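Minutes of the Skadthorpe Film Society programme meeting, Tue 26 February

**Present:** Kirstin Rennie (chair), Paraschiva Filip (minutes), Bienvenido Dumlao, Lamduan Boonyarit

**Apologies:** Brândușa Nistor

## 1. Minutes of the January meeting

Agreed as correct, with one change. Under item 4, "Losmont" should read "Losmont Hall" wherever the building is meant and "Losmont" where the distributor's office is meant. Paraschiva to amend the copy on the website.

## 2. Matters arising

The replacement lamp for the projector was fitted before the January screening. Bienvenido reported no further trouble with it. The old lamp is still in the cupboard and needs taking to the recycling centre.

The sound complaint from the back three rows has been looked into. The rear left speaker had been turned to face the wall after the carpet was cleaned. It has been turned back and marked with tape.

Lamduan had written to two members about unpaid subscriptions. One has paid. The other has moved away and is to be taken off the list.

## 3. Spring season

The draft list of films went round by email before the meeting. Kirstin asked for comments title by title.

*Ene* — agreed for the opening night. Running time is 102 minutes, so there is time for an interval if the doors open at the usual hour. Bienvenido asked if the print would be subtitled. Lamduan confirmed that it would, and that the subtitles are fixed and can't be switched off.

*The Stanico Brothers* — agreed, but moved from the second slot to the fourth. Paraschiva said that two crime films in a row had gone down badly last spring and she had heard about it for weeks. Kirstin thought the attendance had been fine. The move was agreed anyway.

The family matinee is still without a title. Three suggestions were made and none could be settled without knowing the hire fee. Lamduan to get prices for all three. If none is within budget, the matinee will be dropped and the hall booking released.

There was a longer talk about whether the society should show sequels without having shown the first film. Bienvenido was in favour, as most members will have seen the first one at home. Kirstin was against. It was left that each case would be taken as it comes.

## 4. Hire fees and budget

Lamduan gave the figures. The season budget is £1000. The fee for *Ene* is £200, to be paid before the disc is sent out. The fee for *The Stanico Brothers* has been quoted over the phone but not in writing, and Lamduan did not want it minuted until it was.

Kirstin asked for the written quote to be chased this week. The distributor at Losmont has changed its booking form and the old one is no longer accepted. The new form asks for the number of seats and the ticket price, and must be signed by two people. Kirstin and Lamduan will sign.

Bienvenido asked if money could be found for a new screen cloth. There is a crease at the lower right corner which shows in bright scenes. Agreed that it should be looked at after the season, when the takings are known.

## 5. Members' questions page

Paraschiva has been putting together a page of questions and answers for the website. Most come from the slips left in the box at the door, and a few from emails. She had brought a first batch and read them out so that the answers could be agreed.

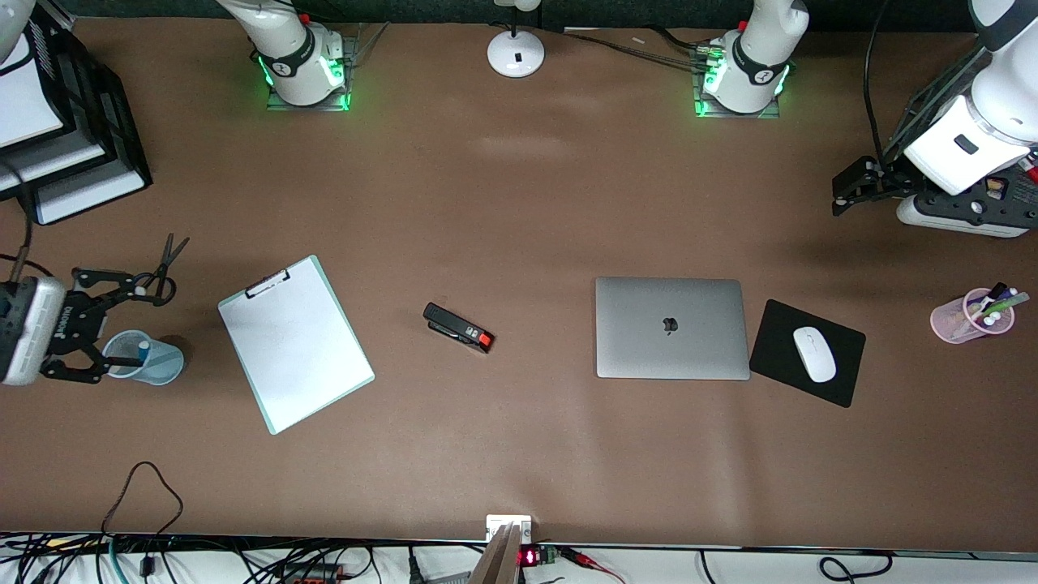 Is there going to be a second part to *Ene*?

A second part has been announced by the director, but there is no release date and the society has not been offered a booking.

Kirstin was happy with that wording. Bienvenido wanted to add that the second part is expected next year. Lamduan said this came from a fan site and should stay out until the distributor says so. The wording was left as read.

The second question was whether the lead actor in *The Stanico Brothers* played the piano himself. Paraschiva had found two interviews that disagree. In one he says he learned the pieces, and in the other the hands are said to belong to a session player. Agreed to hold this one back until someone has checked the end credits. Bienvenido will do it when the disc arrives.

The third asked why the trailer for *Ene* has a scene on a ferry that is missing from the film. Lamduan said the distributor's notes mention that the ferry scene was removed after the first festival showing. Agreed to say so in one sentence and to give the notes as the source.

The fourth asked whether late arrivals are let in. Answer agreed: late arrivals may come in by the side door during the first ten minutes, and after that must wait for the interval.

The fifth was about the age rating of the matinee and can't be answered until the film is chosen.

Kirstin asked that answers be kept short and that plot details be left out, as there was a complaint in January about a programme note that gave away an ending. Paraschiva to put the agreed answers online and bring the next batch in the spring.

## 6. Programme notes

Brândușa had sent word that she can write the notes for the first three films but not the rest. Bienvenido offered to do the fourth. The others are still open. Notes should fit on one side of paper and reach Paraschiva a week before the screening.

## 7. Any other business

Lamduan said the tea urn is leaking from the tap. Kirstin has a spare washer and will try it.

Bienvenido asked if the lights could be brought up more slowly at the end, as people like to read the credits. Agreed. He will tell whoever is on the desk — at present that is mostly himself.

## Actions

- Paraschiva: amend January minutes; put agreed answers online
- Lamduan: matinee prices; written quote for *The Stanico Brothers*; new booking form
- Bienvenido: check end credits; fourth programme note; old lamp to recycling
- Kirstin: sign booking form; urn washer

Next meeting: date to be sent round by email once the hall has confirmed.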